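Moved the travel blog to a new host over the long weekend. Told myself it would take an evening. A thread, for anyone else who has ever said that.

Varnum, the old host, gave me 60 days' notice that my plan was being retired. I read the email on day 50, in a hostel kitchen, waiting on a kettle.

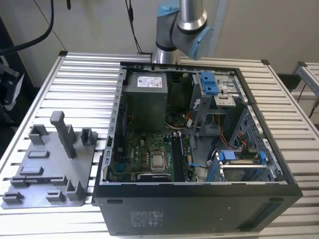

So that left ten days and 3479 photos, most of them of ferries. I like ferries. I'd apparently never met one I didn't take home in nine versions.

Asked Wafula Mbwambo, who has moved his cycling blog twice, whether I should cull first. He said yes, obviously. I did not cull. 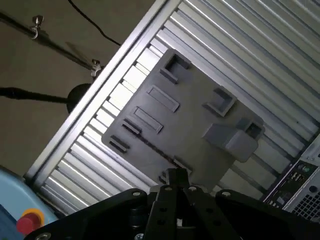 Export went fine. Import went fine until it hit the Andis posts, all 66 of them, and decided every one was written in December. I've now spent one very long December on a bus, it seems.

The dates are fixed. The comments under them are not. If you left me a kind word about altitude sickness, it's currently attached to a review of a bakery.

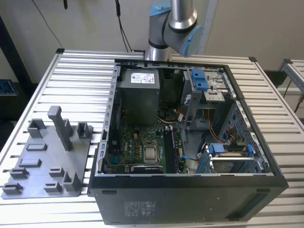
Computer on its side, cover off.

Also lost: the packing list page, which was the only thing anyone ever visited. Duyên Lý had a printout of it stuck inside her suitcase lid and read it to me over the phone – socks and all.

She has opinions about my sock numbers. She's wrong, but I needed the list, so I kept quiet. 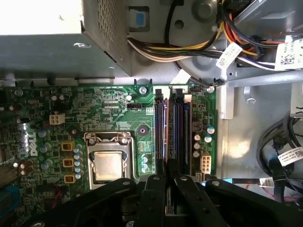 New home is Stavura. Costs a bit more, has a search box that finds things. The colour of the header is temporary. It has been temporary for four years.

If a link's dead, tell me which one. "Your site's broken, mate" is fair but hard to act on.

Next post is the night train one I've been promising. Half of it's written. The other half is ferries.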